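Placemat

A placemat, also called a table mat, is a flat covering laid on a table to mark out one person's setting and to protect the surface underneath from heat, moisture and scratches. Placemats are smaller than tablecloths and are usually put out in matching sets, although a single mat may be used under a serving dish, a vase or a lamp. In Australia the term table mat is also applied to small heat-resistant pads, which in other countries are more often called trivets or hot pads.

Materials

Woven cotton and linen mats are the oldest type still in common use. They are washable and fold flat, but give little protection against hot cookware. Cork has long been used for its insulating properties, either on its own or as a backing for a printed hardboard face. Other common materials are felt, leather, slate, bamboo, silicone and vinyl. Paper mats are used in cafes and takeaway restaurants, where they are thrown out after each customer and often carry advertising or a menu.

Darker colours hide stains from tea, wine and tomato sauce, while pale mats show crumbs less readily. Vinyl mats may react with some lacquers if left in place for long periods, leaving a tacky or discoloured patch.

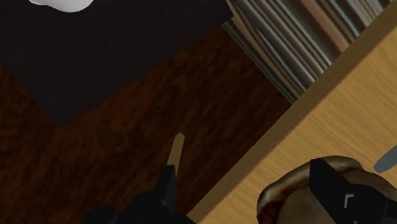

Shape and size

Most placemats are rectangular, with the long side parallel to the edge of the table. Round and oval mats are preferred for circular tables, where square corners tend to overlap. A mat for a full setting is wide enough to hold a dinner plate with cutlery on both sides. Coasters are made to the same patterns and sold with the mats.

Manufacture

Cork-backed mats are made by gluing a printed sheet to a hardboard core, sealing it with a clear coating and bonding the cork to the underside. The panels are then cut and the edges bevelled or painted. The Ternano range, made by the homewares firm Gelatis, followed this method and was sold in boxes of 5. Its catalogue listed 516 printed designs, most of them botanical or maritime. Later Ternano mats had a felt backing in place of cork.

Care

Fabric mats are machine washed and ironed while damp. Cork-backed mats are wiped with a damp cloth and should not be soaked, as the core swells and the layers separate. Leather and slate may be oiled from time to time. Grit caught beneath any mat can scratch a polished tabletop.

See also: Coaster, Tablecloth, Table runner, Trivet

This page was last edited on 30/06/2025.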